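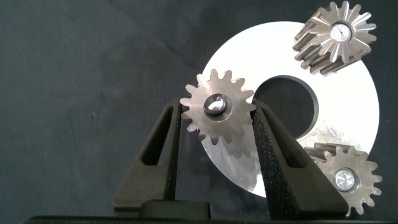
Workshop Tips: Sharing a Gear Assembly Bench with a Robot
Published by the Training Office, Clovudmont Gearbox Works. Revised Jun 4, 2019

The following advice is intended for fitters, inspectors and stores staff who work at the planet gear benches in Hall 3. It replaces the sheet issued in April. Most of it was contributed by people on the early and late shifts, and the Training Office is grateful to them.

What has changed at the bench

Placing the gears on the carrier is now done by the robot. Laying out, checking, oiling and closing the unit remain with the fitter, as does the decision to pass or reject it. No fitter's grade or shift pattern has been altered by the change. Staff who placed gears by hand for many years may find that the day has a different rhythm, with more looking and less lifting, and supervisors have been asked to allow for this when planning the rota.

Preparing the cloth

Use the dark cloths only. Bright steel shows up well against them, and a dropped pin is found sooner.

Smooth the cloth from the middle outwards before setting down the carrier. Small wrinkles do no harm at the edges, but a fold under the plate will tilt it. A tilted plate is the most common cause of a stopped cycle on the Brorkirden line.

Shake cloths out over the bin at the end of each shift, never over the bench. Lint finds its way into gear teeth very easily. Cloths go to the laundry bag when they feel gritty to the hand, even if they look clean.

Handling gears and plates

Hold a gear by its end faces, with the teeth clear of the palm. This protects the skin and keeps finger marks off the working surfaces.

Keep gears of different lengths in separate trays. A thin gear and a long one can have teeth that look alike from the end, and a mixed tray costs everyone time. Erzsébet Hegyi of the stores has fitted a simple step gauge to each shelf: if the gear stands higher than the step, it belongs in the tray to the left.

Light scratches on the face of a carrier plate are usually acceptable. Draw a fingernail across the mark. If the nail catches, set the plate aside with a yellow tag and let the inspector decide. Smudges should be wiped with a dry cotton pad first and with spirit only if the pad does not lift them.

Looking after the gripper pads

The textured pads on the fingers do the real holding, and they lose their bite when oil builds up. Wipe them at the start of the shift and again after the meal break, with the arm parked and the key out. Use a lint-free wipe, slightly damp, and work along the pad towards the tip.

Do not scrape the pads with a blade or scriber. Where a pad is worn smooth, report it and ask for a new pair. Pads are always changed as a pair, and the store keeps 2 pairs ready for each bench.

Look into the slots of the fingers as well. Swarf lodges there and later drops on to finished work. A soft brush clears it – compressed air only moves it elsewhere and is not permitted at these benches.

Light and reflections

Polished hubs throw back a strong glare under the bench lamps. Turn the lamp slightly to one side before judging a surface, and look at the part from two directions. Veronika Pintér, who inspects on the late shift, recommends holding a sheet of plain white paper beside the hub. Fine marks then show as breaks in the reflection.

Please return the lamp to its painted mark afterwards, as the robot's camera is set up for that position.

When the cycle stops

Press hold, wait for the amber light, and take out the key before reaching in. If a gear is still gripped, support it with one hand and release the fingers from the panel with the other. Do not pull the gear free.

Write the stop in the bench book, even if it lasted a moment. Fitters have asked whether these entries are used to judge them. They are not. The book for bench 231 led directly to a better tray position, and the suggestion came from Nele Meijer, who had written the same short note several days running.

Hands, back and eyes

Watching a machine can be more tiring than using one's own hands. Stand up between trays, and look at something across the hall for a short while. Those who wish to keep up their hand assembly may book the manual bench, which remains fully equipped, through Lertchai Srisuk. Time spent there counts as training and is paid as such.

Reordering

Lint-free wipes are supplied in boxes of 300. Spare pads, brushes and yellow tags are held at the Pleltusar counter, on the left as you enter the stores. Corrections and further tips should be handed to Enikő Veres in the Training Office or left in the tray by her door.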